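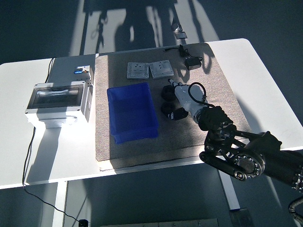

Do I need a license to apply for the maintenance technician job?

You do not need a license for this position. You need two years of paid work in building maintenance, or one year plus a certificate from a trade program. Work that requires a licensed electrician or plumber is given to outside contractors, and you will let them in and sign off on their paperwork.

Apartment Maintenance Technician, Full Time
Triltton Residential, Manzano Office

Triltton Residential manages nearly 2,000 rental apartments in Manzano and Zultport. Most of our buildings are three-story walk-ups. We are hiring 4 technicians for the Manzano office. Two of the jobs are new and two replace people who are retiring.

What the job is

You will be assigned a group of buildings and will handle the work orders that come from them. Tenants report problems by phone or through the Zokex app, and the office sends them to your tablet in the morning. Last year the Manzano office closed 3,381 work orders. The most common were dripping faucets, slow drains, stuck windows, door locks, and heat complaints in the older buildings.

You will also turn over empty apartments between tenants. A turnover usually means patching and painting, replacing blinds, cleaning out traps, testing smoke alarms, swapping worn cover plates and door hardware, and hauling out whatever was left behind. September is the busiest month for turnovers and we do not approve vacation in the first two weeks of it.

Technicians take turns being on call. Your turn comes up every fifth week and lasts seven days. On-call weeks pay a flat amount plus overtime for any time you spend on a call, with a two-hour minimum. Most calls at night are lockouts and water leaks.

Other duties:
Walk the common areas of your buildings and write up anything broken
Salt and shovel entries in winter
Change furnace filters on the posted schedule
Keep your van stocked and turn in a parts list
Meet inspectors and contractors on site

What we are looking for

Experience as listed above
A valid driver's license and a driving record our insurance will accept
Able to lift 60 pounds and climb a ladder
Able to read a work order and write a short note saying what you did
Polite with tenants, including ones who have been waiting

Spanish is helpful and adds to the hourly rate after a short speaking test. Boiler experience is also helpful, mostly for the two oldest buildings on the Manzano side. 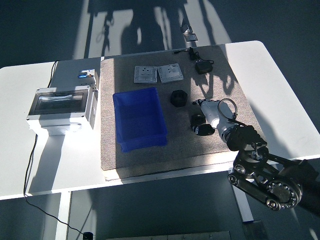

The hiring process has two parts, an interview and a practical test, and both are done on the same visit. The interview takes about half an hour. In the practical test you will rebuild a faucet, rekey a lock, hang a door on a practice frame, and answer questions about basic electrical safety. The electrical questions are asked at a white table partly covered by a gray mat, with two white wall sockets and a blue plastic bin set out on it. You will be asked what you would check before taking a cover plate off, and when you would stop and call a contractor. You do not have to wire anything. Bring safety glasses if you have your own pair — we have extras in most sizes.

We score the test on safe work and on whether the finished job holds up. Speed counts for very little. If you have never rekeyed a lock, say so and we will skip it. It will not rule you out.

Pay and benefits

Pay is hourly, paid every two weeks, and the rate depends on experience. The range for each level is posted at the office and we will read it to you over the phone if you ask. All four jobs include:

Health and dental insurance after 60 days
Ten paid days off in the first year, fifteen after the third
Seven paid holidays
Company van and fuel for work use
Work shirts, jackets and a boot allowance
Power tools (you supply your own hand tools)

Regular hours are 7:30 to 4:00 with a half hour for lunch. New technicians ride along with a senior technician for 4 weeks before taking their own buildings. You are paid your full rate during the ride-along, and you will not be put on call until it is over.

We pay for classes if they relate to the work and you pass them. Several of our people have earned a refrigerant handling certificate this way. If you would like to work toward a plumbing or electrical license later on, tell us in the interview. We cannot supervise the hours ourselves, but we can sometimes adjust your schedule around evening school.

How to apply

Fill out the application at the front desk of the Manzano office or print it from our website and mail it in. A resume is fine but not required. List two people who have supervised your work and a phone number for each. We do call them.

Applications are due by Dec 31, 2019. We will contact everyone who applies, whether or not we schedule an interview. An offer depends on a background check and a drug screen, both at our expense.

If you applied for the Zultport opening earlier this year, you may apply again. Please fill out a new form, as the old ones were not kept.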